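3. 재료 및 방법

3.1 시료의 구입과 보관

본 연구에서는 가지의 저장 온도가 껍질의 색과 조리 후 식감에 주는 영향을 조사하였다. 시료는 헬트홀름(Heltholm) 지역의 농가 직판장에서 11월에 구입하였다. 품종은 두 가지로, 길고 가는 장가지 계통의 누다리(Nudari)와, 비교를 위한 둥근 계통의 라르나티에르(Rarnatier)이다. 누다리는 이 지역에서 주로 찜과 무침에 쓰이고, 라르나티에르는 구이에 많이 쓰인다. 구입한 가지는 모두 94개이며, 그중에서 껍질에 상처가 있거나 꼭지가 마른 것을 제외하였다. 남은 시료는 종이에 한 개씩 싸서 저장 상자에 넣었다. 비닐 포장은 내부에 물방울이 생기기 쉬우므로 사용하지 않았다.

저장 온도는 저온, 중간, 실온의 세 구간으로 나누었다. 가지는 저온에 약한 채소로 알려져 있으며, 차가운 곳에 오래 두면 껍질이 움푹 들어가고 씨 주위가 갈색으로 변한다. 이러한 변화가 가정의 냉장고에서 어느 시점에 나타나는지를 알아보는 것이 본 절의 실험의 첫째 목적이다.

3.2 껍질 색의 관찰

껍질의 색은 한 개의 가지 안에서도 일정하지 않다. 장가지 계통에서는 꽃받침에 가까운 부분의 색이 옅은 경우가 자주 있는데, 꽃받침에 덮여 햇빛을 적게 받은 부분에 색소가 적게 만들어진 것으로 생각된다. 그림 1의 보라색 장가지에서도 둥근 끝부분은 짙은 보라색이고, 꽃받침 쪽으로 가면서 연한 보라색과 녹색을 띤 색으로 바뀐다. 이러한 이유로 색의 측정 위치를 미리 정하지 않으면 저장에 의한 변화와 원래의 색 차이를 구별할 수 없다. 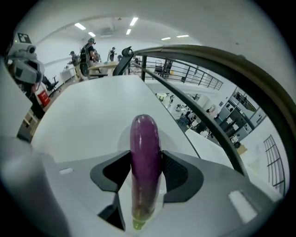 그림 1. 보라색 장가지의 껍질 색 변화. 작은 녹색 꽃받침이 아래쪽에 있다.

측정 위치는 꽃받침 쪽, 가운데, 끝쪽의 세 곳으로 하였다. 각 위치에서 색차계로 세 번 측정하고 그 평균을 사용하였다. 휘어진 가지의 경우에는 바깥쪽으로 굽은 면을 측정면으로 통일하였다. 광택이 강한 시료에서는 반사광 때문에 명도의 값이 높게 나올 수 있어서, 측정구를 껍질에 완전히 밀착시킨 후에 값을 읽었다. 표면의 먼지는 마른 면포로 가볍게 닦았고, 물로는 씻지 않았다.

3.3 조리 조건

조리는 찜과 구이의 두 방법으로 하였다. 찜의 경우, 물 2,000 mL를 넣은 찜기를 먼저 끓이고, 김이 충분히 오른 다음에 시료를 넣었다. 시료는 길이 방향으로 반을 자른 후 껍질이 아래로 가도록 놓았다. 한 번에 찌는 양은 500 g을 넘지 않게 하였다. 예비 실험에서 양이 많을 때에 가운데 놓인 시료가 덜 익는 일이 있었기 때문이다. 찐 시료는 체에 받쳐 식힌 다음, 손으로 짜지 않고 그대로 식감 평가에 사용하였다.

구이는 기름을 쓰지 않고 오븐에서 하였다. 라르나티에르는 두께가 크므로 가로로 썰어서 두께를 맞추었으며, 누다리도 같은 두께로 썰었다. 다만 누다리는 단면이 작아서 수분이 빨리 없어지는 경향이 있었고, 두 품종의 구이 결과를 직접 비교하는 데에는 주의가 필요하다. 소금은 어느 쪽에도 넣지 않았다.

3.4 식감 평가

평가에는 옹(Ông) 조리연구실의 평가원 29명이 참여하였다. 평가 항목은 껍질의 질긴 정도, 속살의 부드러움, 씨의 느낌, 쓴맛의 네 가지이고, 각각 7점 척도로 기록하게 하였다. 시료의 제시 순서는 평가원마다 다르게 하였으며, 시료 사이에는 미지근한 물로 입을 헹구도록 하였다. 껍질의 색이 점수에 영향을 줄 가능성을 고려하여, 평가는 붉은 조명 아래에서 진행하였다.

쓴맛의 항목에서는 평가원 사이의 차이가 다른 항목보다 컸다. 일부 평가원은 떫은맛과 쓴맛을 구별하기 어렵다고 답하였다. 따라서 이 항목의 결과는 4장에서 참고로만 제시하고, 통계 분석에는 나머지 세 항목을 사용하였다.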